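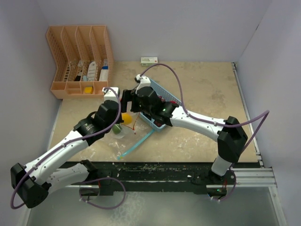 Les deux bras sur le panier bleu, pince droite sur le bord

Forum d'entraide > Robotique scolaire > Deux bras
Deux bras sur un même panier, comment répartir le travail ?

Posée par Umesh Kushwaha le 25/09/2020

Bonjour, projet de club, on prépare la coupe Visdale. Deux bras sur un rail, épreuve « ranger la table » : les fruits en plastique dans le panier, puis les tubes. Le règlement interdit de fixer le panier. Chez nous c'est la pince droite qui tient le bord et la gauche qui ramasse. Problème : dès que la gauche approche, le panier tourne, et après les positions enregistrées sont fausses. 43 essais, 18 de bons. Vu aussi le câble violet du bras gauche, il fait une boucle qui pend sous la base, ça peut jouer ?
On enregistre les gestes à la main puis on rejoue, logiciel Sostley. Merci d'avance

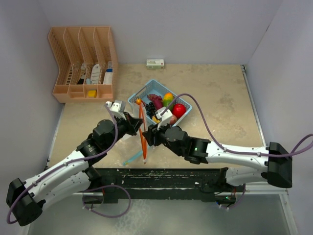
Réponse 1, Suryani Pillai (acceptée)

Eu le même souci l'an dernier. En vrac :
- ne pas serrer le panier pendant tout l'essai. Une pince fermée sur un bord souple = pivot. Fermer juste au moment du dépôt, relacher après
- lâcher les fruits de plus haut, 11 cm chez nous, la gauche ne touche plus le bord
- pour les tubes c'est autre chose, là les deux pinces ensemble, une en haut une en bas. Si vous rejouez sans synchro ça va tirer. Dans Sostley il y a « attente mutuelle » dans les options de lecture, décoché par défaut
- réenregistrer avec le panier de travers exprès. Plusieurs angles. Si vous avez tout appris avec le panier bien droit faut pas s'étonner

Le câble : fixez le au segment blanc avec un peu de mou au coude, et refaites un essai à vide.

Réponse 2, oei_fan

changez de panier

Réponse 3, Grirnadura

D'accord avec Suryani sauf pour la hauteur, la balle jaune rebondit et ressort. Nous on descend jusqu'au bord et on ouvre doucement. Sinon vérifiez le zéro du poignet droit, le notre avait bougé depuis juillet et on a cherché deux semaines dans le code pour rien

Commentaire de Umesh Kushwaha : attente mutuelle cochée, c'est deja mieux pour les tubes. Le poignet on regarde mardi.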